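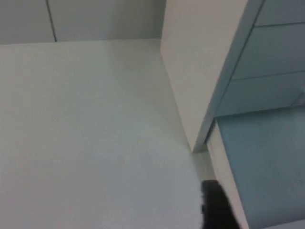

Shelving unit

A shelving unit is a piece of storage furniture made of flat horizontal boards (shelves) held up by vertical panels, posts or brackets. It is one of the most widely used kinds of furniture in the world, and one of the most adaptable: the same basic arrangement of uprights and flat boards holds books, folded sweaters, dinner plates, record collections, paint cans and sleeping cats. Many units also combine open shelves with drawers, doors or a back panel, and at that point the line between a shelving unit, a cabinet and a wardrobe interior becomes wonderfully blurry.

Contents
1 Parts
2 Types
3 Dividers
4 Finishes and color
5 Sagging and load
6 Care
7 In popular use
8 See also

Parts

The shelf itself is the horizontal surface. Its depth (front to back) decides what it can hold, while its span (the distance between supports) decides how well it will hold it. A shelf can be fixed, meaning it is joined permanently to the sides, or adjustable, meaning it rests on pegs or clips that can be moved up and down.

The sides, also called uprights or gables, carry the weight down to the floor. In a wall-hung unit the sides may be missing altogether, and brackets or a hidden rail do the work.

The back panel closes the rear of the unit. People tend to think of it as a mere cover, and it deserves far more credit than that! A well-fastened back stops the whole frame from leaning sideways into a diamond shape, a fault known as racking. Wide units often have a back made of two or more sections, which leaves a thin vertical seam where they meet. In better units this seam falls behind a divider and can't be seen, but in many everyday pieces it is left in plain view.

Drawers may be set below the shelves, beside them or in a separate column. The front of a drawer is either inset, sitting flush inside the frame, or overlay, covering the edges of it.

Types

Freestanding units stand on the floor and should be anchored to the wall if they are tall. Built-in units are fitted to a room and usually can't be moved without some repair to the plaster afterward. Wall-hung shelves leave the floor clear, a great help in small kitchens and hallways.

Cube units are divided into square compartments of equal size. The Bristora, a cube unit in a grid of 4 by 4, is typical of the kind, with openings sized to take either a row of large books or one fabric bin.

Closet systems are built from panels, shelves, rods and drawers that can be combined in many ways. The Preltach system uses a row of holes down each upright, so that a shelf can be moved in a few minutes with no tools at all. Its parts list runs to 3,466 combinations of width, depth and finish, and leafing through the catalog is a pleasure all by itself if you like that sort of thing.

Dividers

A divider is a vertical panel that splits a shelf or a whole unit into sections. Full-height dividers run from bottom to top and carry weight, while short dividers stand on a single shelf and only keep things apart. Full-height dividers are what make mixed units possible: open shelving can run on one side and a stack of drawers on the other, with one panel serving both.

Where a divider meets a shelf there may be a narrow gap or a small shadow line. This is common in flat-pack furniture. Dust and crumbs love these corners (so do paper clips and single earrings), and a soft brush gets into them better than a cloth does.

The spacing of dividers changes what a shelf is good for. Stacks of folded shirts stay upright with a divider every 13 inches or so, and serving trays can be stood on edge in much tighter slots.

Finishes and color

White is a perennial favorite. It brightens the inside of deep compartments and makes small or dark objects easier to find. White parts are not always the same white, though, and this is one of the fun details to look for. A back panel may be slightly grayer than the shelves in front of it, and a shelf that looks cool and greenish under one lamp can look creamy under another. Matte finishes scatter light softly and hide fingerprints fairly well. Gloss finishes reflect more light into a room and show every smudge.

Contrasting fronts are another long-running idea. Pale blue, blue-gray and sage drawer fronts are often paired with a white frame, giving color to the part that faces the room while the inside stays plain. The Montes range is best known for this look.

Sagging and load

All shelves bend a little under weight. A shelf twice as long as another, with the same load per foot, bends far more than twice as much, so adding one support in the middle makes an astonishing difference. Thicker boards help a great deal too, as does a stiff strip of wood along the front edge.

Books and vinyl records are among the heaviest things kept at home. A packed bookcase can easily hold more than 100 pounds of paper. Heavy items belong on the lowest shelves, close to the uprights.

Care

Most painted or laminated shelves can be wiped with a damp cloth and a drop of dish soap, then dried. Scouring powder dulls the surface. Shelf liners protect against rings from jars and bottles, and felt pads under heavy vases prevent scratches. After an adjustable shelf is moved, all of its pegs should be checked to make sure they are pushed in fully.

In popular use

Arranging shelves is a hobby in its own right. The town of Stollanora holds a shelf fair each August at which residents swap spare boards, brackets and drawer pulls, and a prize goes to the best unit made from leftover parts. Past winners have included a spice rack built from drawer sides and a very handsome shoe shelf made out of an old headboard.

See also

Bookcase
Chest of drawers
Cupboard
Wardrobe
Shelf bracket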